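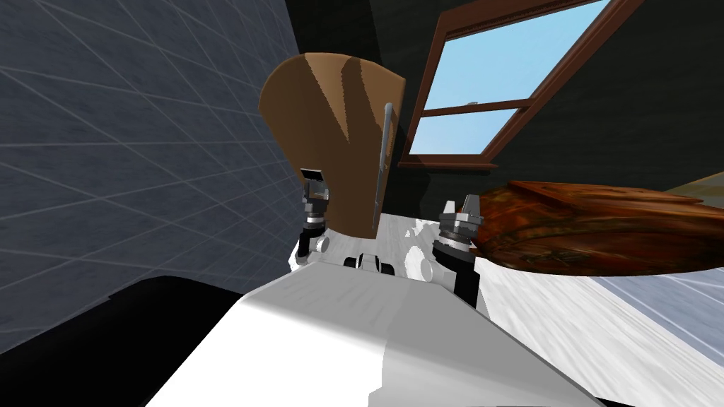

Both grippers from the head camera, simulated room.

Two grippers, one sim, which do I keep?
Reading time: 2 min
Print this page | E-mail this page

posted by meris_bench
I'm comparing the Nirano gripper with the Masesley in simulation, all seen from the head camera. Over 146 trials the Nirano drops fewer boards, but the Masesley closes faster and looks smug about it. Flat wooden things are the whole job, sadly.
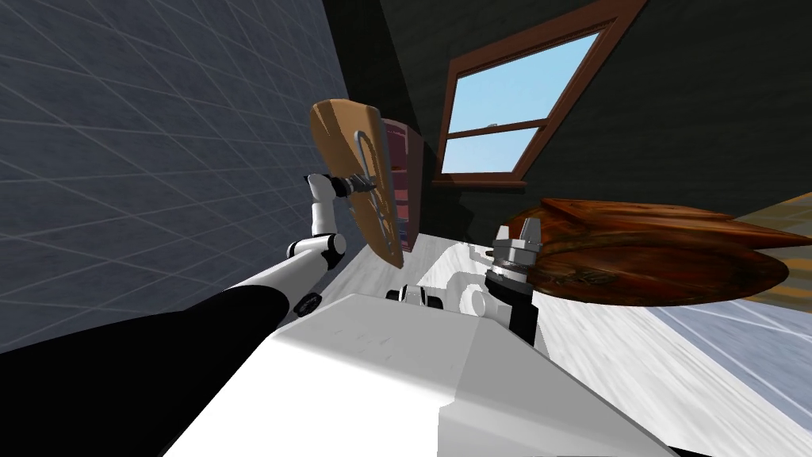 My controller is a Kwon on default gains. Is the difference real, or am I comparing two friction settings and calling it research?

posted by torque_and_chips
Friction settings. Give both fingers the same coefficient and run it again. I lost most of May to this -- my winner was a typo. Also log the slips separately for thin edges and wide boards, as one average hides everything.

posted by gantry17
just get the Nirano, mine's fine

posted by oldservo
Check the timestep before you touch friction. Five times smaller cured my slipping, at the price of a very warm laptop. And try a wrist camera, the head view is mostly your own robot.

Contact us | Copyright Meris Help Boards | Back to top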